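Bodine Recipe Cards, release 2

Hello, and welcome! If you've found your way to this folder you probably care about old handwritten recipes at least a little, and I'm glad to have the company. Bodine is a set of 3,693 typed-up recipe cards from kitchens in and near the town of Bodine, most of them written between the end of ration books and the arrival of the microwave. Each card has been typed out word for word, spelling mistakes and all, and given a few plain labels so you can sort and search.

What's in the folder

cards.csv has one row per card, with the title, the full text, the box it came from and the labels. boxes.csv tells you what we know of the 27 boxes (sometimes a whole family history, sometimes just "church sale"). notes.txt is where I put everything that wouldn't fit in a column, and it has gotten rather long - sorry, I do like a good margin note.

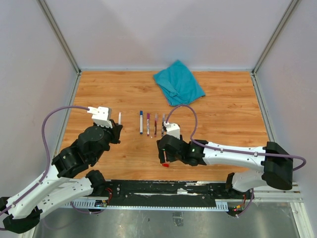 Labels come in five groups: baking, main dishes, preserves, drinks and everything else. We worked them out on paper printouts first, one color per group, and only later moved them into the file. Baking was the marker with the blue cap, preserves the one with the purple-magenta cap, and if you open notes.txt you'll still find remarks like "was blue, now purple" next to the fruit breads, which gave us no end of trouble. The label column itself uses words, so you won't need to learn our colors.

Known problems

About 84 cards have a line or more we couldn't read, usually thanks to butter. Those spots are marked with [?] and I'd be delighted to hear your guesses. Oven heats are left as written, so "a quick oven" stays a quick oven. The Kļaviņa box is partly in Latvian and has been typed but not translated; please keep the accents when you save the file, as some spreadsheet programs will chew them up.

Using it

Cook from it, print it, teach with it, share it with your aunt! Please keep the box name with any card you pass along, and check the canning recipes against modern advice before you put up a single jar. Corrections go in fixes.txt, and I read through that file every November.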